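## Bread waste in shared student kitchens

We wanted to know why so much bread gets thrown away in the halls at Lozano and Bondari. Over one term we asked residents on eight corridors to note what they binned and why. We got around 340 entries back. Sliced bread came up most, then rolls and baguettes, which go hard within a day.

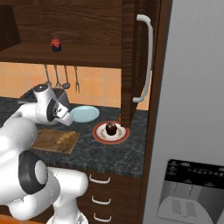 Liesbeth Van den Broek wrote on our first draft that we had mixed up stale bread with mouldy bread, and that only one of them has to be wasted. We split the entries again after that. Most were stale - still fit for toast, crumbs or soup.

Storage made a clear difference. Corridors that kept bread in the fridge reported more of it going stale. Freezing worked best, but freezer space at Bondari is poor and we could not fix that. 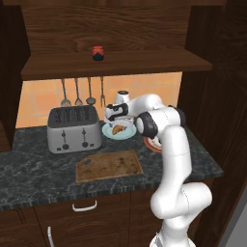

*Fig. 2. Croissant on a plate.*

Pastries were a smaller group. People tended to buy them singly and eat them the same morning, so few reached the bin. The bakery counter at Fuvovus sells them in packs after 9 in the evening, and those did turn up in the notes.

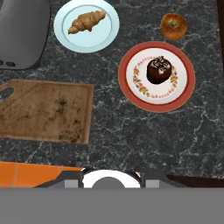 *Fig. 3. Baked goods on a dark worktop.*

Next term we would like to repeat the survey with weights as well as notes. Two corridors stopped writing things down before the end, so their totals are probably too low.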